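Tagged: Sport participation / Community clubs / Working papers

4. Retention of junior players after the under-15 grade

4.1 Membership records

The analysis draws on registration records from four amateur hockey clubs: Wadamer, Jolis, Henríquez and Torkeo. All four field junior and senior sides on artificial turf and share a regional fixture list. A player entered the sample on completing a full season in the under-15 grade and was followed for two further seasons. Players who moved to another of the four clubs were counted as retained, and players who moved out of the region were removed. The final sample comprised 583 players, of whom 298 were girls.

Registration forms differed between clubs in the first two years of the period. Wadamer recorded school and postcode but not previous grade. Jolis recorded previous grade but allowed it to be left blank. Where the grade was missing, it was rebuilt from team sheets, which umpires sign at the end of each match. Eleven-a-side fixtures produced complete sheets in nearly all cases. Sheets from seven-a-side fixtures were often incomplete, and a player who appeared only on these was left out.

4.2 Definition of dropout

A player was classed as having dropped out if no registration was lodged at any of the four clubs by the close of the second follow-up season. Under this definition, 267 players dropped out. A stricter definition, requiring at least one appearance on a team sheet, was tested as well. It moved a small number of players from one class to the other and did not change the direction of any result given below.

Some players register late, most often after school exams finish in December, and play only the summer indoor competition. These players were treated as retained. Clubs differ on whether indoor players are full members: Henríquez charges them a reduced fee with no vote at the annual meeting, while Torkeo makes no distinction. The treatment used here favours the clubs with the larger indoor programs, and the effect is taken up again in Section 6.
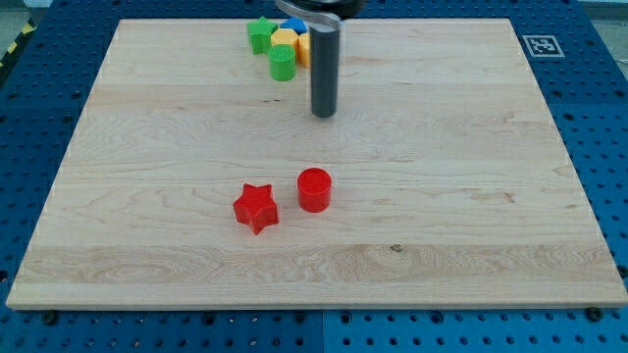
Pallavi Garg

4.3 Club-level measures

Three measures were taken at club level for each season. The first was travel load, calculated as the mean one-way road distance to away fixtures. The second was training overlap, defined as the share of junior sessions held on the same evening and at the same ground as a senior session. The third was coaching continuity, coded as one where the under-15 head coach had held the position in the previous season and zero otherwise.

Training overlap varied more than expected. At Jolis the turf is split across the halfway line, so juniors and seniors train side by side for most of the winter. At Wadamer the juniors finish before the seniors arrive, an arrangement set by the school that owns the ground. Neither club changed its practice during the study, and overlap cannot be fully separated from other fixed features of the two clubs.

4.4 Results

Dropout was higher in the first follow-up season than in the second at every club. The difference was largest at Torkeo, where the under-17 side was withdrawn for one season and players were offered places in the third senior grade. Few took them up. Goalkeepers stayed at a higher rate than field players, but the group was small and the result should be read with care.

Travel load was weakly associated with dropout once club was taken into account. Training overlap showed a clearer association, in the expected direction, for girls and for boys. Coaching continuity had no measurable effect in the pooled sample.

A short exit survey was sent to the families of players who had dropped out, and 111 were returned. The reason given most often was a clash with paid work, followed by the cost of the senior fee. Injury was named less often than club officials had predicted in interviews. Respondents could tick more than one reason, and up to five were ticked on a single form. Families who had moved between clubs before leaving were more likely to reply, so the survey was not weighted or used in the models.

4.5 Sensitivity to the fixture change

Midway through the period the regional association moved under-17 matches from the morning to 4.30 pm. Each model was refitted with an indicator for seasons after the change. The coefficient on training overlap fell slightly and kept its sign. The coefficient on travel load fell to near zero, which suggests that part of the earlier association reflected early departure times for away matches. Separate estimates by club are not reported for the later seasons, as the cell sizes at Henríquez were too small to support them.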